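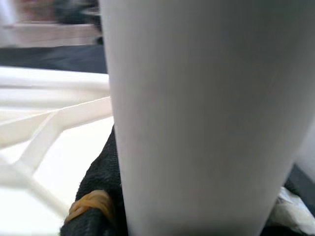
**Project report, Betlow table team**
April 25, 2018

## 4. What went wrong

Our plan said the fault section would be "short, if needed." It is now the longest section in the report.

The two-arm setup ran well through most of the term. Then, during a handover test, the right arm stopped getting wrist camera data and kept moving on the last picture it had. As far as the software knew, the world had frozen and everything was fine. The gripper pushed down into the table until the motor current limit cut in. Cairns, our control program, logged this as "task complete."

We found 213 dropped-frame warnings in the log for that run. They had been there on earlier runs too, in smaller numbers, in a file we had all agreed to read.

### 4.1 Finding the cause

We blamed the software for two days, as it was the part we hadn't written. After that we checked the floor.

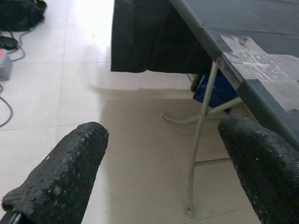

*Figure 2. Wrist camera view past the gripper fingers, with the folding table and the cables on the tiles.*

The camera hub and an arm supply shared one power strip. When both arms sped up together, the hub's voltage dipped and it reset. A reset took up to 2,220 ms, and our timeout for old frames was set to, well, nothing. We had left that line commented out in August.

### 4.2 What we changed

- The hub has its own supply.
- Any frame older than 17 ms past its due time now stops both arms.
- "Task complete" needs a fresh picture from each camera.
- The stop button is within reach of the person running the test, where the risk form always said it was.

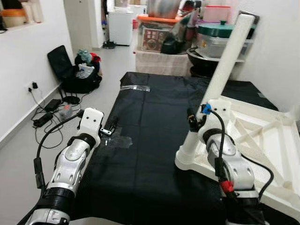
## 5. Results after the fix

We ran some 2,000 handover cycles with the new timeout. The arms stopped often at first, mainly over one bad USB cable, which we replaced. There were no more pushes into the table. The gripper from the failed run still closes a little crooked, and we have listed it under remaining work.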